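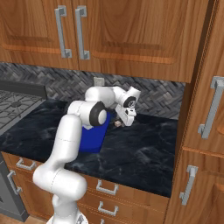
Pineck open day, Griltville, 27th March. Notes typed up on the bus, sorry for the mess.

Went for the standards talk mostly. Lemlem Mekonnen runs the test group and she skipped the slides — straight to the rule sheet. Every arm task gets run in simulation before anyone touches hardware. 200 clean runs minimum, same build, no edits in between. Change one setting and the count goes back to zero. Strict, but I liked it.

Their house rules, as far as I got them down:

Slow approach near any surface. Fingers open before the descent starts, never during.
Log both views, the wide one and the one at the wrist. A run with one view missing gets thrown out.
Stone, tile and wood all get there own contact limits.
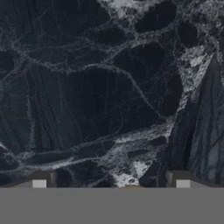
Ibsa Hailu argued about the wrist view for a good 20 minutes. His point — if the person reviewing can't tell where the object is from that view, the run shouldn't pass on the wide shot alone. Tarek Mansour thinks that's too harsh for kitchen tasks. Left open. The draft goes out for comment in December, they call it Weldu.

Asked who signs off. Two people, neither of them the one who wrote the task. Good. We don't do that at Pakik and probably should.

Missed the hardware floor, line was too long. Parking terrible. Adanech has the handouts if anyone wants a copy, I only grabed one.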